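Unit 7: Household and shop-floor chores – where the machines stand
Lecturer: Bautista Medina
Reading for Friday: Pfeiffer handout, sections 2 to 4

7.1 Why chores are hard

A press or a welding cell repeats one path on one part. A chore has no fixed part. Fruit differs in size, cloth folds, and the worktop is laid out differently each day. The controller must find the object, choose a grasp and limit the force, all within one motion.

7.2 Two-handed work at a table

Preparing food is a common test task. One hand steadies, the other moves or cuts. Most groups begin in simulation, where a failed grasp costs only computing time. The Donmont exercise set holds 3401 simulated trials of this sort; the Zivik set holds 312 on real hardware. Results from the two must not be pooled. 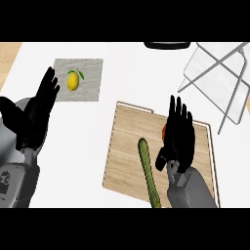
Can a robot take over a kitchen or packing job today?

Only in part. Single steps such as picking, placing and sorting can be automated where the objects are known and the layout is kept steady. Full jobs, with spills, odd items and interruptions, still need a person nearby.

7.3 Terms used in the coursework

Grasp success: object lifted and held for 2 seconds.
Task success: all steps finished without human help.
Intervention: any stop, reset or correction by hand.

A high grasp figure says little about task success. Errors add up over a long sequence – a chain of ten steps at 95 per cent each finishes about 60 per cent of the time, if the steps are independent.

7.4 Coursework

Take the Zoseo log (3647 entries). Separate grasp failures from planning failures and state the rule you used. Hand in one page and a table.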